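Progress report to the Holzer Fund
Bedside hygiene and fall prevention, Warell Home Care
21 June 2024
Prepared by Ekow Ankrah

We enrolled 27 clients between March and the date of this report. All of them are over the age limit set in the grant and live at home with limited mobility. Two have since moved to nursing facilities and are no longer followed.

Home visits are on schedule in Molska. In Geden we are behind, as one of the visiting nurses left and the post is still open. Abdul-Rahman Wumbei is covering her route two afternoons a week until we hire.

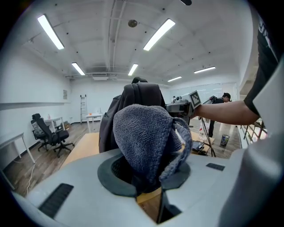

Most falls reported to us happened at night on the way to the bathroom. We now ask about night lighting, footwear and blood pressure medicine at the first visit and put the answers in the client's chart. Family members have asked for the checklist in larger print, and a new version is with the printer.

Spending is within budget except for mileage. We request permission to move unused training money to that line. Skin checks will be reported separately once the Geden charts are complete.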